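Skokberg Wool and Delicates Wash, 2 litre

Home / Laundry / Hand washing / Skokberg

Skokberg is a liquid wash for jumpers, cardigans, scarves and blankets. It has a neutral pH and contains no bleach, enzymes or optical brighteners, so it can be used on wool, cashmere, mohair, silk and most blends. It is made by Ultidis and sold in the UK through Semaan.

The bottle holds 2 litres. At the normal dose of 15 ml per garment that gives more than a hundred hand washes. The cap is marked on the inside at 15 ml and at the larger dose of 27 ml, which is meant for blankets and heavy outdoor knits.

How to use

Fill a basin or clean sink with cool water and stir in one dose. Put the garment in inside out, press it under and leave it to soak for 15 minutes. Don't rub or wring. Let the water out, press the knit gently against the side of the basin and rinse in water of the same temperature until it runs clear.

Roll the garment in a dry towel and press along the roll. Then dry it flat on a cloth or a mesh rack, away from radiators and direct sun. Ease the cuffs and hem back to size while the wool is still damp — a jumper will dry in whatever shape you leave it.

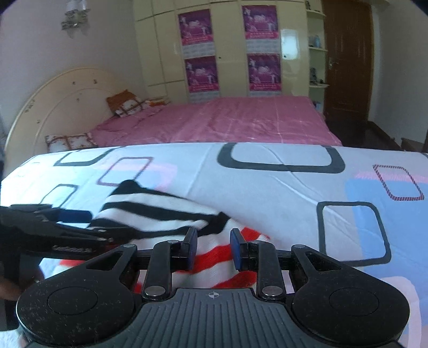
Striped knit laid on a patterned cloth.

Striped and multi-coloured knits need a little more care. Test a hidden seam with a damp white cloth before the first wash. If colour comes off, wash the garment alone in cold water, skip the soak and dry it straight away with a towel between front and back.

Skokberg can also be used in a washing machine on the wool or hand wash programme. Use 27 ml for a half load and put knits with buttons or loose stitches in a net bag. Do not add fabric softener, which coats the fibres and makes wool pill sooner.

Details

Product code: SK 112
Contents: 2 litres
Scent: light cedar, or unscented
Suitable for: wool, cashmere, mohair, silk, cotton knits, acrylic
Not suitable for: leather, suede, down filling
Storage: upright, above freezing, out of reach of children
Bottle and cap: recyclable, please rinse first

Changes to the range

The unscented version replaces the old lavender one, which was withdrawn in November. The cedar version has not changed. Refill pouches are not available at present.

Often bought with

Skumlow mesh drying rack, folding, two tiers
Skumlow cedar blocks for drawers
Semaan wool comb for fine knits

Delivery and returns

Bottles are sent by courier in a sealed outer bag. Unopened bottles can be returned within 27 days of delivery. Opened bottles can only be returned if faulty.

Page updated 13 April 2021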